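Hestomport Neighborhood Textile Library
Progress report to the Srithong Fund
December 2019
Prepared by Orathai Luangrath

Hi Thitima,

You asked me to keep this one shorter than the last and to put the money near the top, so I'll try to do both. We are still inside the grant, we've spent the big equipment line, and there's 900 dollars left in supplies to get us to spring. I think it'll stretch. Thread is the thing we go through fastest, and the folks in Florkumgate have been dropping off half-used cones by the bagful, so I haven't had to order any of the plain colors since the summer.

Where we are with loans

The lending side is the part I was most nervous about when we wrote the application, and it's the part that's going best. We've had 1506 loans since we opened the doors, counting blankets, curtains, table linens, sewing kits and the quilting frames (which go out by the week and come back late, every single one of them, but they do come back). November was our busiest month so far. Cold weather does that. People who had been meaning to stop by all fall suddenly wanted a second blanket for the guest bed, and then they stayed and looked through the fabric shelf.

I'd guessed that families with new babies would be our main borrowers. They're a good chunk, but the bigger group is people who've just moved into an apartment and don't own curtains yet. I didn't see that coming at all! So I've moved the curtain rods up to the front and we now keep a sheet by the desk that explains how to measure a window. It has saved us a lot of wrong-size returns.

The mending table

Mending is Tuesday evenings and Saturday mornings, same as before. We've got 64 people signed up on the mending list, and on a normal Saturday the chairs are full by ten. Knits are the big request. Almost everybody has a sweater with a hole in it, and almost everybody has been told it can't be fixed, and mostly it can. We teach the plain darn first and then duplicate stitch for anyone who wants the repair to disappear.
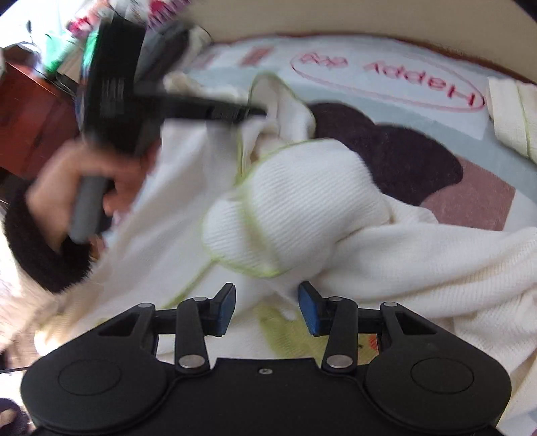
White knit, bunched into soft folds.

White is the hardest color to match, by the way. I had one afternoon in November where I held up every white we own against a cardigan and each one looked yellow or blue next to it. In the end the owner picked a red and had us make the mend show on purpose, and then two other people at the table wanted the same. I've added a few bright wools to the shopping list on the strength of that.

One change I'd like to make with your okay: the application says the mending sessions are free and unlimited. I'd like to cap it at two garments a visit. A couple of people have been coming in with whole suitcases (I don't blame them) and it means the person behind them goes home with nothing done. I'd keep it free. Just the cap.

Washing and drying

This is where most of the equipment money went, and I want to be straight with you that it took longer than the schedule said. The new dryer was supposed to be in by the end of summer. It came with the wrong vent collar, went back, came again, and then the electrician found that the outlet needed replacing before he'd hook it up. So for most of the fall we were taking loads over to the laundromat on our own time, and you'll see those quarters in the receipts. I put them under supplies and can move them if you'd like them somewhere else.

It's all running now. Everything that comes back gets washed before it goes on the shelf, with no exceptions, and we turn a normal load around in 24 hours. Wool takes longer and goes flat on the racks. We've switched to an unscented soap after a few borrowers asked, and the complaints about smell stopped right away.
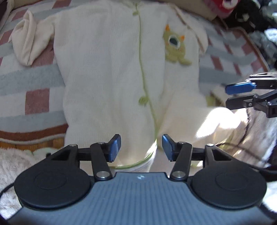
Rugs and mats

You'll remember that rugs weren't in the original plan. People kept bringing them in anyway, and back in the spring you told me to try a small shelf and see. Well, the shelf is too small. Small rugs and bath mats go out nearly as often as blankets, and the ones with a bit of fun to them go first. Plain brown mats sit there for weeks. Anything with stripes or an animal or a silly word on it is gone by the weekend. 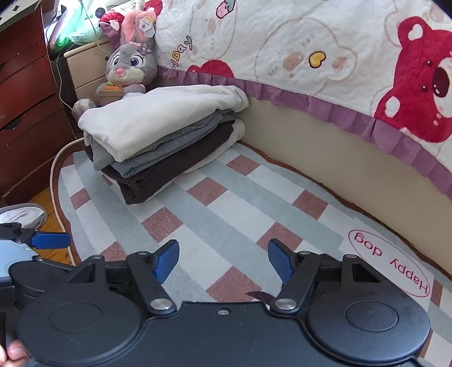
Striped rug with the scalloped edge and "Happy dog" lettering.

The trouble with rugs is weight and backing. Some of the rubber backings crumble in the dryer, and I've had to throw out more than I'd like. We now check the back of each one at the desk before we accept it, and if it's flaking we say no thank you. I'd like to spend a little of what's left on grip tape and binding. Most of the rugs we turn away have one bad edge and are fine everywhere else, and a bound edge isn't hard to do once you've got the right needle.

The Genau machine

Short version — I love it. The Genau is the heavy sewing machine we bought with the last part of the equipment line, and it goes through denim and canvas without a grumble. It's loud. We can't run it during the Tuesday session or people have to shout, so heavy work gets saved for the afternoons. I've written a one-page starter sheet for it and nobody gets to use it until they've gone through the sheet with me. So far we've broken two needles and no fingers.

What I need from you

A yes or no on the two-garment cap. A yes or no on spending from supplies for the rug binding and the tape. And could you let me know whether the Fund still wants the borrower survey in the spring? I have a draft, but it's four pages and I think people will give up halfway down the second. I'd be happy to cut it to one page if you don't need the questions about household size.

Receipts are in the envelope with the printed copy. The laundromat ones are clipped together at the back. Come by some Saturday if you can, before ten if you want a chair, and bring that coat with the torn lining.

Orathai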